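# Teaching an arm to tidy the spice shelf

The first thing a visitor to the Pallow lab in Bramstead notices is how slow the work is. An operator sits at a desk, moves a pair of handles, and the arm across the room copies the movement. When the task is done, the operator presses a pedal to save the recording and puts everything back somewhere else on the table.

One such recording is called an episode. The team had saved 163 of them for kitchen jars when I arrived, and the target for July was 395. Each lasts less than a minute. Resetting the table often takes longer.

The project, known as Ladefoged, is meant to give a learning system enough examples of ordinary handling that it can cope with containers it hasn't met. Clear plastic is the hard part. The cameras see the table through it, and the system has trouble finding where the wall of a jar begins. Granules help, as they give the lower part of the jar a dark, solid shape.
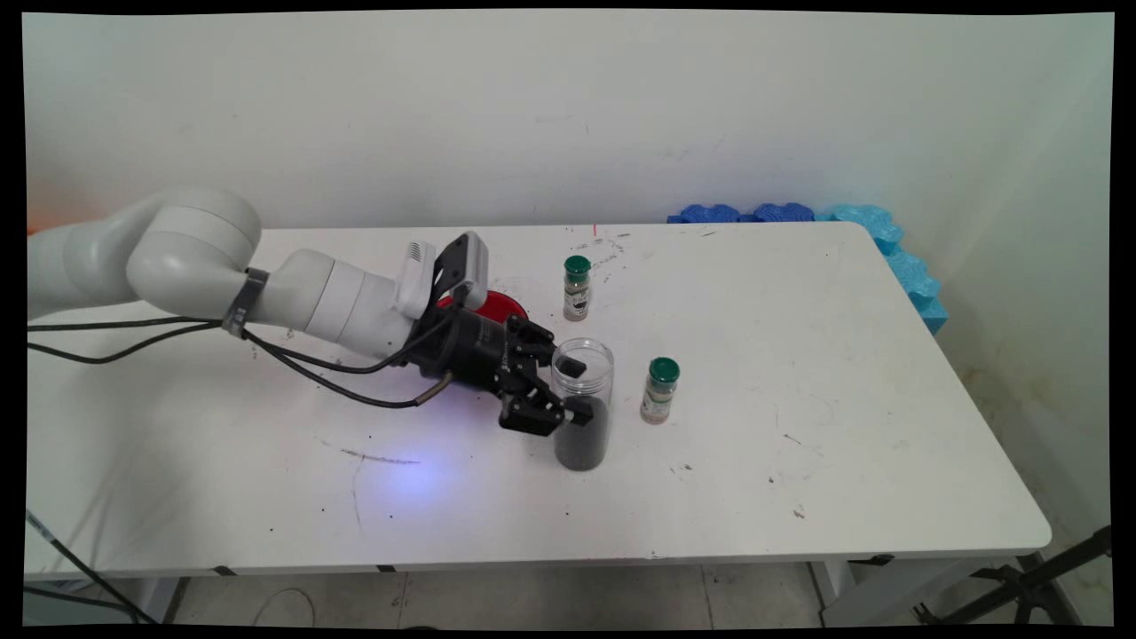

Bjarke Holst would like to see far more mistakes in the set. A system trained only on clean grasps, he argues, has never been shown what to do when a jar tips or a finger lands on the rim, and operators are too quick to throw those attempts away. He wants them kept and labeled.

For now the lab keeps some. Tsegereda Tekleab, who runs the sessions, marks each episode as clean, recovered or failed. Recovered episodes go into training with the clean ones. Failed ones are stored separately, and she has not decided how to use them.

Operators work in shifts of two hours and switch tasks halfway through. Tekleab brought in the switch after noticing that people who repeated one grasp all morning began to approach every jar from the same side. She now gives them a printed sheet with nine starting layouts, and they draw the order from an envelope.

The software, Ukisent, plays back each recording at double speed for review. On the afternoon I watched, seven episodes were sent back to be done again, most of them for a late pedal press.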